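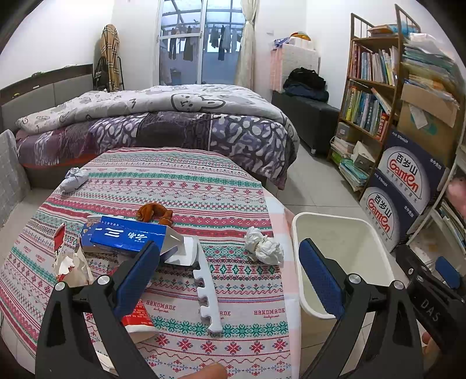
One early reader of this guide wrote to say that she had always cleared a table by pushing everything to one side, and that the pile was still there a week later. Her note led to the order of steps used below, where paper goes first and the table itself comes last.

Search this guide Enter a word or part number Go

Section 6. Clearing a Small Table in a Bedroom

This section covers a table that stands near a bed and collects wrappers, tissues, boxes and cloths during the day. It applies to the Joo floor bin and to any open bin of similar height. If you have the Joo bin with the Drorkberg lid, take the lid off before you begin and set it against the wall.

Before you start

Put the bin on the floor next to the table, on the side where you stand. The rim should be close enough that you can drop things in without taking a step. On tile, check that the bin does not slide when you touch the rim. If it does, place a Pludus grip pad under it (see Section 2).

NOTE: The bin should be empty at the start. A bin that is already half full will spill light paper when you add a box.

Steps

1. Pick up crumpled tissues and wads of paper. Drop them in the bin one at a time.

2. Pick up torn packets. Hold them with the torn end up and feel for anything left inside before you let go.

3. Open each cardboard box and look under the flaps. Instruction cards and small parts are often still in there. Put anything you want to keep on the bed for now.

4. Flatten the empty boxes. Press the long sides together and fold the flaps in. Stack them on the floor away from the bin if your building collects cardboard separately.

5. Set aside loose plastic pieces, such as strips with teeth or notches. Some of these are packing and some are parts. Compare them with the parts list for the item they came with before throwing them out.

6. Shake out any crumpled cloth over the bin, then fold it or put it with the laundry.

7. Lift the edge of the tablecloth and check for paper underneath. Look at the edge of the table too – scraps slip down there and stay.

8. Take the tablecloth off by bringing the corners to the middle. Carry it outside or over the bin and shake it.

9. Wipe the table with a damp cloth and let it dry before you put the tablecloth back.

CAUTION: Do not shake the tablecloth over the bed. Crumbs work into a comforter and are hard to get out.

CAUTION: Keep the bin away from coats and blankets that hang down to the floor.

Putting the tablecloth back

A round table can be awkward with a patterned cloth. Line up one band of the pattern with the edge of the bed and smooth outward from the middle. If you use two cloths, lay the plain or checked one first and let it show evenly along the side. Fabric clips from the Bitlow set will hold both layers.

Emptying the bin

Empty the Joo bin when the contents reach the line inside, or every second day if there is food waste. Do not press paper down with your foot. The bin is rated for hand pressure only, and the base can crack. Rinse it with warm water and a little dish soap, and dry the inside before using it again.

For liners and replacement lids, see Section 7.

Revised January 8, 2022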